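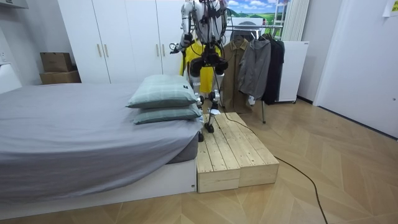 Unfinished pine step next to the bed: seal it or leave it bare? (and hanging jerseys)

Rerarley Home Board > Bedrooms and Closets
Thread started 25 June 2018

pinebox_pat
Small bedroom, so everything in it is close to everything else. Bed on one side on a low white base, clothes rack on the other, and a wooden step platform between them at the foot end of the bed. The step is two box sections made from pine boards, screwed down from the top. The back level is higher and the front one is the step. The boards came from Khattak, where they sell offcuts by the bundle, and the whole bundle was $20.

I have two questions and I figured one thread was better than two.

First, the wood is completely bare. I sanded the top with 100 grit and stopped there. It gets stepped on every day and I set laundry on it. I don't know if I should put a clear coat on it, oil it, or leave it alone. A friend says oil will get on the sheets.

Second, the rack. I keep jerseys on it, mostly yellow ones with black trim, on wooden hangers. The wardrobe against the back wall has shirts and coats and I don't want to mix game stuff in with those. Is it bad for a jersey to live on a hanger all year?

dovetail_dropout
Seal it. Bare pine picks up foot dirt and you can't wipe it off, you can only sand it off. Water-based clear, two coats, light sanding between. It won't yellow much and it won't smell for long. Do the end grain too.

Leave the underside alone if you want, but I'd hit it with one coat so the boards move the same on both faces.

quiltsandquarters
I would leave it bare, at least the top. Clear coat on a step is slippery in socks. We had a sealed one at the cabin and I went off it twice in one October. Never had trouble with the unfinished one at home.

dovetail_dropout
That's a matter of what you put on it. Gloss is slippery. Matte floor finish isn't bad at all. You can also stick a strip of tread tape on the front edge.

quiltsandquarters
Tread tape in a bedroom looks like a boat dock. And it pulls up after a year and leaves the glue.

pinebox_pat
I'm in socks most of the time so slippery matters to me. I could do the front faces and leave the top boards bare. Would that look odd?

dovetail_dropout
It would look fine for six months and then the top would be gray and the front wouldn't.

laundry_lou
On the jerseys. It depends what they're made of. Thin polyester is light and a wooden hanger with a good curve to the shoulders is fine for it. The trouble is heavy knits, or anything hung wet. Wet fabric pulls down from the neck and you get bumps at the shoulders.

What I do before anything goes on my rack is put the hanger in on a flat surface. I use the bed. I lay a pillow down crosswise, lay the jersey on it front side up, and put the hanger in from the neck. With the pillow under it the chest sits up a little and you can get the hanger shoulders seated without the sleeves twisting.

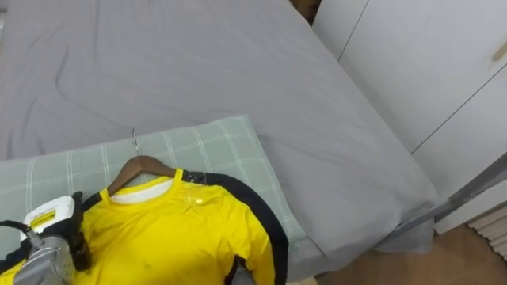 Then pull each sleeve straight out, smooth it, and let it fall. Check that the collar is sitting even on both sides of the hook before you lift it. If there's a lining in the neck, make sure it's flat, or it will crease there and stay creased. If there's a shiny logo on the chest don't fold across it, ever. The print cracks along the fold and it won't come back. That alone is the case for hanging in my book.

Never push a hanger up from the bottom hem through a jersey that's already on its way to the rack. And never force one down through the neck if the neck is tight. Both of those stretch it.

rackless_in_remia
I disagree with hanging for long storage. Fold them in thirds with the logo on the outside flat panel and stack them in a drawer. A rack in an open room means dust and sun. Yellow fades worse than people think. I had one on a hook across from a window and the shoulder that faced the glass went pale.

Also, in a small room the rack is using floor you could be walking on. I lived in a place in Remia with a bedroom that size and I got rid of the rack the first week.

laundry_lou
Sun I'll give you. Turn the rack or put a sheet over it. But dust brushes off, and a crack in the logo doesn't.

rackless_in_remia
If you fold it so the logo is flat there's no crack. We're not talking about a fold across the chest.

laundry_lou
We are once there are six more stacked on top and someone pulls the bottom one out.

pinebox_pat
There is no drawer in this room so it's the rack or the wardrobe. The wardrobe has flat doors and shuts all the way, so it would be dark in there. Maybe the ones I don't wear go in there and the ones I do wear stay out on the rack.

rackless_in_remia
That's a fair split. Put the ones you don't wear at the far end so you aren't pushing past them.

measure_once
Moderator note, I'm leaving both topics in one thread because they keep crossing over. Please don't start up the cedar argument again. The last cedar thread ran to 3,341 replies and I had to lock it.

Now as a regular member. How wide is the platform? If it's pushed up to the bed you want to be able to pull it out to change the sheet. Mine was 48 inches and I could never get it back in straight by myself.

pinebox_pat
The front step by itself is 32 inches on the long side before the side boards go on. It slides, but not easily. I mostly change the sheet with it in place and do that corner last.

measure_once
Put felt pads under it. The stick-on kind come off, so get the ones with a nail. Pine splits near the ends, drill first.

quiltsandquarters
What is the fitted sheet? I have trouble with mine at the corner by our bench. It always works loose there.

pinebox_pat
Plain gray one, smooth, nothing fancy. It does the same thing at the corner next to the step. I think I brush against it going up and down. It holds better since I started pulling it all the way down over the side of the mattress and tucking it before I do the head end. The pillowcases are a pale green with a faint plaid and I keep the two pillows stacked flat at the end near the step when I'm sorting laundry, so the rest of the bed is clear to lay things out.

My other concern is the boards. They aren't perfectly even. A couple of edges stand a bit proud of the next one, and I don't want those catching on the sheet or on a sleeve. I went over the worst ones by hand. I don't own a plane.
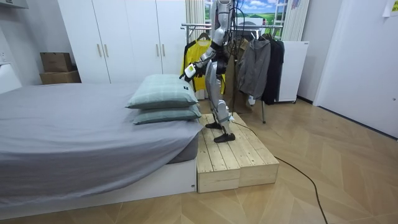 dovetail_dropout
You don't need a plane for that. Wrap the sandpaper around a scrap block and run it along each edge at a slant, four or five passes, until you can drag an old nylon stocking over it and it doesn't catch. Do the front edge of each level more than the rest. Bare pine throws splinters at the edges first, and that's one more reason to put something on it.

quiltsandquarters
Agree on the sanding. Still don't agree on the coating. Sand it again next year and it'll look new. It takes half an hour.

oldscrewgun
Check the screws while you're at it. If the heads are up even a little they will snag socks and fabric. Back each one out, countersink, and run it back in so it sits under the surface. With small screws in pine don't use the drill on high, they'll strip out.

Also wax is an option and I'm surprised it hasn't come up. I used Restari paste wax on a stool. Not slippery once it's buffed, and it doesn't come off on cloth after it's dry. Give it a couple of days.

dovetail_dropout
Wax on a step, no. It's slippery until the day it wears off, and after that you can't get a finish to stick over it.

oldscrewgun
I've stood on mine for years.

dovetail_dropout
You stand on a stool. You walk on a step.

measure_once
Try whatever you pick on the bottom of one board first. Leave it a week and rub a white rag on it.

pinebox_pat
OK, I have three offcuts left in the closet. I'll do one with matte water-based, one with the wax, and leave one bare, and put all of them by the door where they'll get walked on. I won't touch the platform until I've seen how those hold up.

I did move things a little. The rack stays on its own side of the step, with the long boards running back toward it, so I can go straight from the bed to the rack with whatever I've put on a hanger.
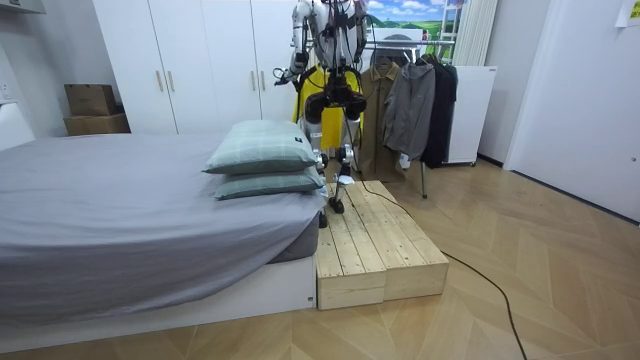 The corner of the sheet closest to the step still wrinkles. I can live with that. I tried pulling it tighter and it popped off on the opposite side, so I think the sheet is a size too shallow for the mattress and there's no fixing it short of buying another.

laundry_lou
Look for the pocket depth on the package, not just the bed size. Measure the mattress on its side and add two inches. If you use a pad under the sheet, measure with the pad on.

Sheet straps are the other way to go. They clip across the corner underneath. Cheap, and a pain to put on.

quiltsandquarters
I tried the straps. The clips left marks on the sheet.

rackless_in_remia
Same, and one of them opened up in the wash and tore a pillowcase. Take them off before laundry.

oldscrewgun
Post the offcuts when you've got results. I want to see the wax one.

pinebox_pat
Will do. First coat goes on tonight.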